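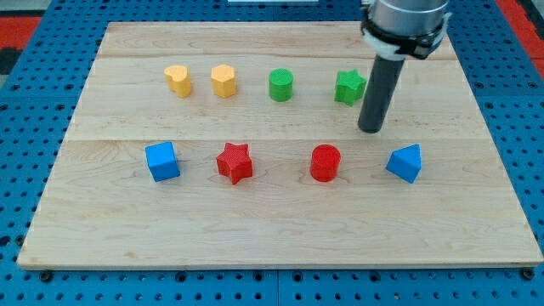 Shape blocks: a new box for the Skimville play library

From August our members can borrow a set of small plastic shape blocks. I have tried it at my own table with my two grandchildren, and I would like to tell you how we use it, as the box comes without any instructions.

The shapes are simple ones: heart, star, cylinder, cube and so on. Some shapes come in more than one colour. There is a green star and a red star, and the cylinder also comes in green and in red. For small children this is the most interesting part. When I ask my grandson to find the friend of the red star, he sometimes takes the green star and sometimes the red cylinder. Both answers are good, and I let him explain.

We put eight blocks on a maple board, in two rows of four, with enough space between them for small fingers. A chopping board from the kitchen will do the same work. On the carpet the blocks fall over and the game becomes angry very quickly.

The game we like best is the old one with memory. The child looks at the rows, closes the eyes, and you change the places of two blocks. My granddaughter is six and she wins against me — I am not letting her. The yellow shape with many sides is a heptagon, and she now says this word to everybody, also to the bus driver.

Sunita Bellamy from the Welden group uses her set for drawing. The children put a block on paper, go round it with a pencil, and colour what they get. She asks for soft pencils only, so the plastic stays clean.

Please wash the blocks in warm water with a little soap before you return them, and dry them well. The loan is for two weeks. The deposit is 100 pence, in coins if possible, and you receive it back with your card.

To reserve the box, write your name on the list beside the door or speak to me in the morning.

Ardalan Hashemi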